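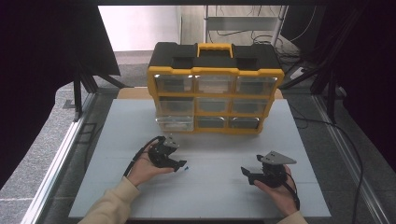
Handgreifer an der Arbeitsplatte, dahinter das Kleinteilemagazin mit neun Schubladen

Handgreifer vor der Aufnahme prüfen und nullen

Die Anleitung gilt für den Tischaufbau in Skernden mit zwei kabelgebundenen Handgreifern und der Steuerbox Trirnard. Der Ablauf wird vor jeder Schicht und nach jedem Kabeltausch durchgeführt.

Vorbereitung

Steuerbox ausschalten. Platte abwischen und lose Kleinteile einsammeln. Das Magazin an die hintere Kante stellen, Schubladen nach vorn, alle geschlossen. Die Kabel müssen frei nach hinten vom Greifer weglaufen und dürfen nicht über der Schiene geknickt sein.

Mechanik

1. Metallplatte auf der Oberseite jedes Greifers von Hand auf Spiel prüfen. Lose Schrauben mit Inbus 3 nachziehen, gleichmäßig und ohne Verlängerung.
2. Backen mehrmals ganz öffnen und schließen. Bei Schleifgeräuschen die Führung mit einem trockenen Pinsel reinigen - kein Öl.
3. Stecker an der Box auf festen Sitz prüfen. Links gehört an Port 2, rechts an Port 4.

Nullen

Box einschalten und in Zestby das Menü "Greifer" öffnen. Beide Greifer auf gleicher Höhe vor das Magazin halten, Backen zueinander. Backen schließen, "Null setzen" drücken, dann ganz öffnen und "Max setzen" drücken. Die Anzeige muss beim erneuten Schließen auf 0 zurückgehen.

Fehler 123

Die Box erkennt einen Greifer nicht. Meist sind die Ports vertauscht. Bleibt die Meldung nach einem Neustart stehen, das Kabel gegen eines aus dem Berisha-Ersatzsatz tauschen und neu nullen.

Stand: 22.07.2022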